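The long wait for a launderette

Dikstead lost its last launderette in the spring, when the lease ran out on the corner unit in Gaber Street. The machines were sold and the windows papered over within a fortnight. For most of the town's 3794 households it made no difference. For the ones without a washing machine, or with nowhere to dry a duvet, it meant the bus to Plitgate.

The journey takes 25 minutes if the connection works. On a Sunday there is one bus out in the morning and one back after two, so a wash that takes an hour and a half uses up most of the day. People who make the trip tend to carry everything in a shopping trolley or a pair of blue bags, and they learn which driver will let them keep it in the wheelchair space.
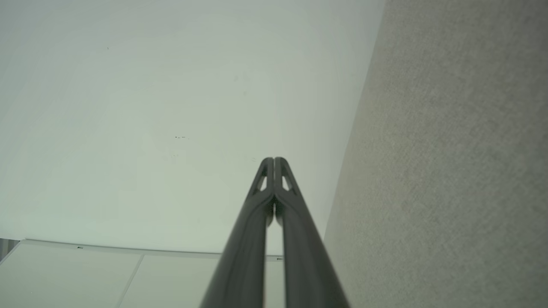 Launderettes have been closing across the county for a long time. The reasons are ordinary ones. Water and gas cost more, the machines are expensive to repair, and the customers who are left are mostly those who can least afford a price rise. The Gaber Street shop charged the same for a service wash for six years. When it finally put the price up, trade dropped and did not come back.

Students and young renters were once a steady source of income. Many now live in flats where a washer-dryer comes with the tenancy. They are small machines and poor at drying, and tenants end up with shirts over doors and towels on radiators for days. Damp follows. A survey by the Kendus housing group covered 663 flats in the district and found condensation in more than half of them.

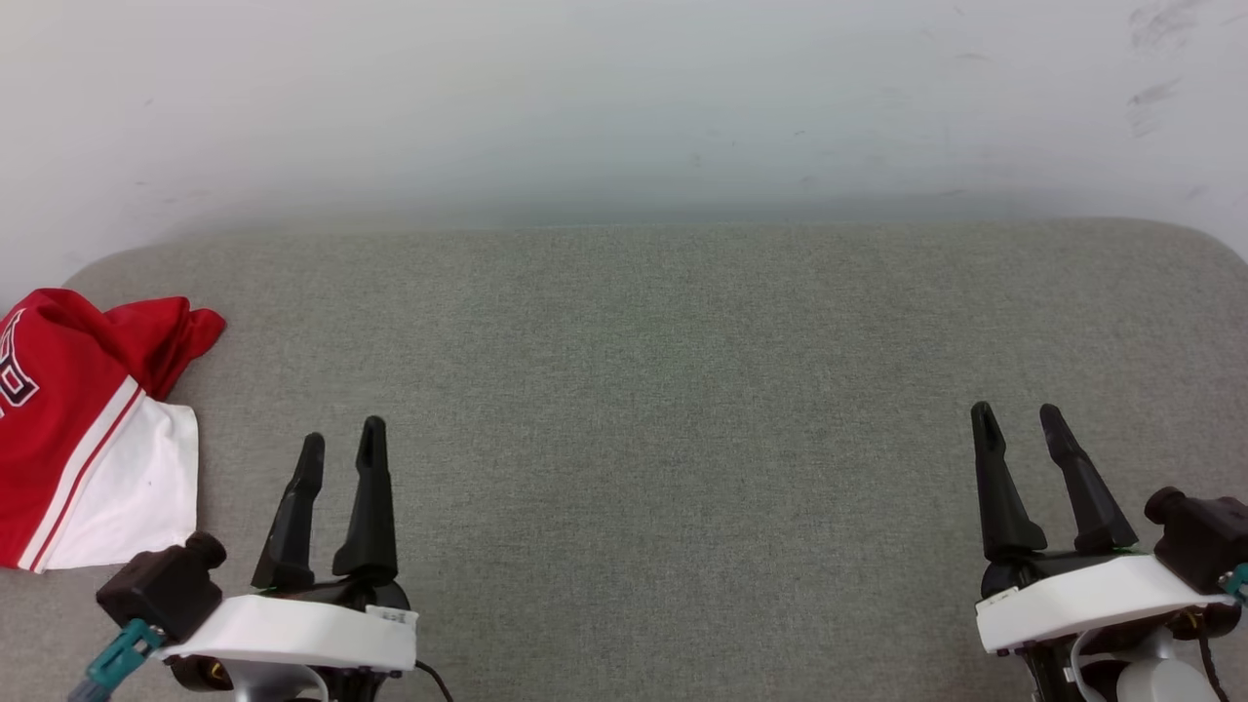
Kendus has since put a shared laundry into one of its blocks, with four washers, two large dryers and a long table for folding. Residents book by the hour and pay by card. It opened in October and was in use on most evenings by the end of the month. The group says it will look at a second, possibly open to people from outside the block, once it has a full year of bills to go on.

A private operator has also asked about the old unit in Gaber Street. The rent is the sticking point, along with the drains, which would need to be dug up before new machines could go in. The owner has been quoted about 3000 pounds for a survey alone.

Until then the Plitgate bus is the main option. The launderette there now opens at seven, and the big dryer at the back is usually taken by half past.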